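Getting a Refrigerator Drawer Clean, and Keeping It That Way

Posted Wednesday, October 30, 2019

Most of the smell in a refrigerator comes from the drawers. Lettuce leaves go to liquid, an onion skin sticks to the back corner, and wiping around the mess only moves it. Take the drawers out completely.

Let them stand on the counter for 40 minutes before you wash them. Cold plastic can crack under hot water, and a replacement drawer costs more than it should. While you wait, throw out what needs throwing out and put the rest in a cooler.

Wash with warm water and ordinary dish soap. For stains, mix 2 tablespoons of baking soda with enough water to make a paste, spread it on, and rinse it off after 12 minutes. Skip the scouring pad. It leaves scratches that hold dirt.

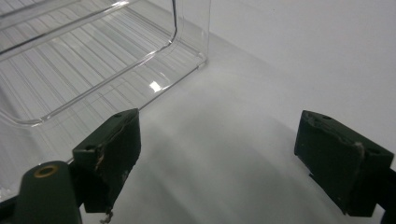
Grooves take more time than flat plastic. A soft toothbrush run along the lines will lift what a sponge slides over. Clear bins with fine ribbing, on the walls as well as the base, need brushing in both places, and a curved corner is easier with a cloth wrapped over one finger. Rinse twice, or the soap dries in the lines and looks like dirt again.

Dry everything before it goes back – a dish towel first, then an hour in the rack. Wipe the rails and the shelf under the drawer at the same time. Crumbs on the rails are the usual cause of a drawer that sticks.

A liner saves work later. Paper towels are fine and should be changed every 7 days. The cut-to-size mats from Flollum last longer, but they curl at the edges after a few washes. I went back to paper towels in September.

Keep apples out of the drawer with the greens. They give off a gas that turns lettuce brown. Onions and potatoes don't belong in there at all – a dark cupboard suits them, on separate shelves.

If a smell stays after washing, leave an open box of baking soda on the middle shelf overnight and check the drip pan underneath the refrigerator.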